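Luvness Hand Grippers: Set-Up Guide
Section 4. Your First Desk Chore
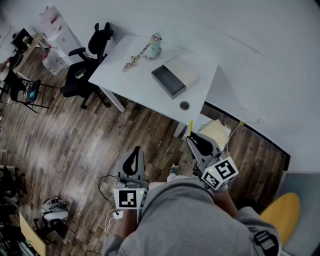

Can a machine tidy a desk yet? Sometimes, and it's a thrill when it does! Small, plain chores are the best place to begin, so start with a box and its lid.

1. Pick up one gripper in each hand.
2. Check that the indicator light on each gripper is green.
3. Stand facing the desk and hold still for three seconds.
4. Close the box, then open it again, at your normal pace.
5. Repeat up to six times, then rest your wrists.

Note: Lids go pretty well these days. Bead chains, paper bags and anything else that flops are still hard (we're working on it, and we'd love to see your tries).

Caution: Keep cables clear of your feet and of chair wheels.

Caution: Do not cover the square markers with your sleeves or fingers.

If a light goes out, see Section 6, Error 772.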